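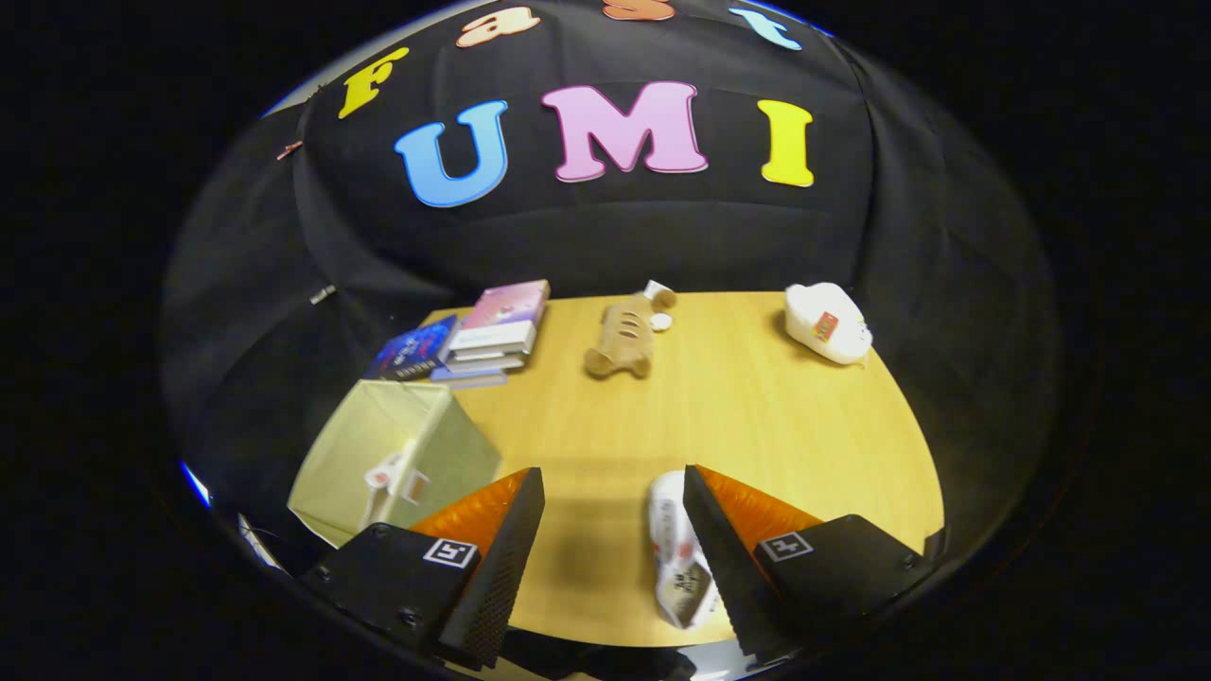 Phúc Cao says the gripper was never open that wide, and he has the log to prove it. According to the log, the gap between the fingers sat at the same number for the whole stretch, not a wobble in it, as if I'd been holding the trigger half squeezed like a statue. I said look at it, it's wide open. He said look at the log. We went back and forth like this for longer than two grown adults should, and by the end of it we had found what made the arm punch the table.

Okay, I should back up to the punch.

If you've been reading for a while you know the setup in my back room in Nunberg. I record myself doing little pick-up jobs with the hand-held gripper (reach over, grab the packet, move it, let go, repeat until my wrist complains), and then all of that goes into training and the Skotex arm gets to have a try with the same kind of fingers bolted on. The arm is secondhand and a bit loud and I love it. Up to now the worst thing it had ever done was get shy, where it hovers over something and sort of trembles and never commits.

So there I was running the new model for the first time, pretty pleased with myself. It came in over the table nicely. Smooth, too! And then it went for the plush toy with the fingers most of the way closed, the way you'd poke a cake to see if it's done. They didn't go around the thing at all, they went down on top of it. Plush gives, so for a moment nothing looked all that wrong, and then there was no more plush left to give and the arm just kept going. The table jumped. One of the soft orange pads peeled off its finger and landed on the floor, and the arm made a noise I had not heard before and would like not to hear again.

I hit the stop. It took me 2 seconds, and I know that number from the recording of the run. Two seconds is a really long time when something is pushing! My hand was supposed to be resting on the button and it was resting on a coffee mug. That one's on me and I've been chewing on it all week. My other hand was nowhere near the arm, thank goodness, but I do have a bad habit of leaning in to see the fingers better, and if I'd been doing that I'd be typing this with a bag of peas on my face.

Damage: one pad off, one screw in the left finger bent, a dent in the table I can cover with a book. The toy is fine. The toy will outlive us all.

My first theory was calibration. It's always my first theory, mostly because calibration is boring and I tend to skip it. I redid the whole thing, moved the arm by hand to the spots I'd marked, and everything was where it should be. Height fine, table fine. Then I thought it might be the finger motor, so I had it open and close over and over with nothing in between, and it did that perfectly and even looked a little smug about it.

That's when I called Phúc, and Phúc asked for the training data instead of the arm logs. I sort of rolled my eyes and sent it over. An hour later he came back with the flat line.

The way my recordings know how far apart the fingers are is those little square tags, one at the base of each finger. The camera sees both, the software works out the distance between them, and that's your gripper width. When one tag can't be read, the software has to put something in the file anyway. I had assumed (you can hear it coming) that it would put in a blank, or a warning, or a big red flag, or that the recording would stop and yell at me. What it does is copy the last number it was sure about. And it goes on copying it until it sees both tags again. No message, no beep. The file looks healthy from the outside.

It's my own script, by the way. I wrote that. There's a comment in it from January that says "fine for now."

So why did it lose the tag? We think light. I'd moved my lamp so it would stop bouncing off the table, and in the new spot it throws a sheen over the left tag at certain angles of my wrist. Your eye reads a shiny black square as a black square. The detector sees a gray smudge and gives up. If that happened right when my fingers were half closed, half closed is what went in the file, even while I was opening up as wide as the thing goes and reaching for the next object. The arm learned from that. It learned that you approach stuff nearly shut and that it somehow works out. Poor thing did exactly what I'd taught it.

Out of the whole batch, 17 recordings had a frozen stretch in them. The longest one went for 2000 frames! I'd watched that recording back, too. I'd watched it and thought, nice clean one, because I was looking at the video and never once at the numbers next to it.

Phúc wanted to throw out the entire batch. I wanted to patch the holes by guessing the width in between. We argued about that one as well, and he won, and I think he was right, given that guessing the width in between is pretty much what got me here. The frozen ones are gone. The rest I'm keeping after going through each with the width plotted under the video.

Things I've changed so far. The script now writes a blank when it can't see both tags, and if the blank lasts more than 6 frames in a row it stops the recording and plays the most obnoxious sound I could find. It went off eleven... okay I wasn't counting, it went off a lot the first evening, and my neighbor texted to ask if I was okay. The lamp has a sheet of baking paper over it (not touching the bulb, please don't touch the bulb). I printed new tags on matte paper and stuck them on, then did it again when I noticed I'd put one on crooked.

On the arm side there's now a force limit. There should have been one from day one, I know, I know. The controller had the setting all along and I'd left it turned up from when I was testing heavier stuff. I set it low enough that it gives up when I push back with my palm, and I did test that, slowly, with my thumb on the button. And the stop button itself is now clamped to the edge of my desk, on the side where the mug used to live.

New pads are coming from Volia. I'd ordered a set from Trịnh first, but they only had the stiffer kind left and the stiff ones slide right off a crinkly packet. For now I've glued the old pad back on and it's holding, though I wouldn't trust it with anything slippery.

The retrained model is cooking as I write this. If the first run goes okay I'll post the video, and if it doesn't I'll post that too. Also, if any of you are running your own width script off finger tags, go open one of your files and plot the number. Just plot it. If there's a long flat bit where your hand was clearly moving, leave me a comment, I'd like to know what your script was doing and whether anybody else has a "fine for now" in there.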